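### 4.2 Scene Specification and Reset Practice

The rules in this section apply to every simulated trial reported under the Prenosik protocol. They were drafted at the Borndale site, revised in March after comments from the Brostden group, and adopted by both sites without further change. Their purpose is narrow. Two laboratories that run the same task file should obtain trials that can be compared, and a reader should be able to tell from the record alone which trials were counted and which were set aside.

**Declared objects.** Each scene file must list every movable object, its starting pose, and its mass and friction values. An object that is present but plays no part in the task must still be listed. In the first audit, 92 of 3,696 trial records named a scene file that did not match the one loaded at run time. All 92 were removed from the pooled results, including those in which the mismatch had no visible effect on the outcome. We recommend that scene files be fixed before the first trial of a series and that any later edit start a new series with a new number.

**Resets.** A reset returns the arm to its home pose and all listed objects to their starting poses. Operators may not nudge an object after the reset has been logged. Where random placement is used, the seed is written to the record before motion begins. A seed chosen after an operator has looked at the layout is treated as a protocol breach, and the trial is reported as void.

**Viewpoints.** Sites may record from as many viewpoints as they wish, but the mounting pose and field of view of each must be stated. Views fixed to the arm are permitted. They often show part of the arm itself, and the record should say so, as this affects any policy trained on the images. Figure 3 gives one such view, with the wrist and its control pad in the foreground and a basket, a white panel, and a yellow object on the perforated surface. Masking the arm after recording is allowed only if the unmasked images are kept.

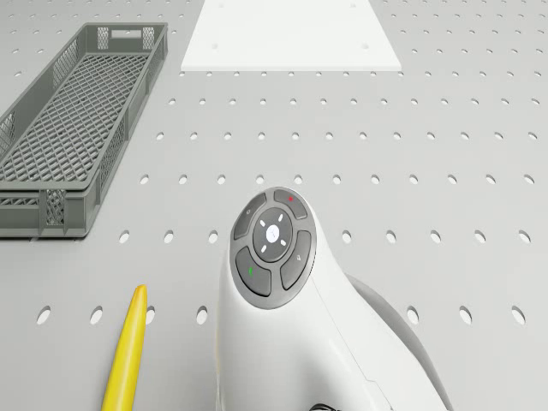
**Figure 3.** Simulated work surface with the arm's wrist in view.

**Stopping rules.** A trial ends when the task condition is met, when the time limit is reached, or when contact force passes the declared limit. The third case must be reported separately from the second. Early drafts combined them under "failure," and Agyeman objected that a timeout and a hard contact call for different responses from the people who maintain the controller. The present wording follows her proposal.

**Review.** Each series is checked by a person who did not run it. Benedicta Agyeman led this review for the 1,814 trials submitted through the Chareonsuk archive, working from the logs and stored images only. Disagreements between reviewer and operator are recorded with both readings, and the trial is left out of the main table until they are settled. Section 4.3 sets out the format of the review record.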